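Who really built the Ritdale roster?

hoopvi18: Ok so Camenzind gets the big write-up again for the Tromitz trade. Did anyone else on that staff do anything?
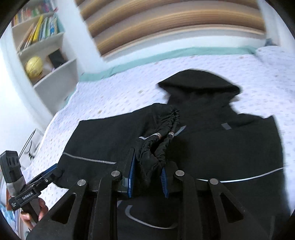

Re: Who really built the Ritdale roster?

jomerfan: Come on, Kilian made the calls. I was at 7 home games last year and that bench was awful before he got there.

waltraud_b: Disagree. The scouts had Tromitz on their list 2 years before Kilian was hired!! He signed a paper, big deal.

jomerfan: Somebody has to sign it. The old GM sure didn't.

hoopvi18: Fair, but I'm with Waltraud on this one. Ask me again in August when half of them are free agents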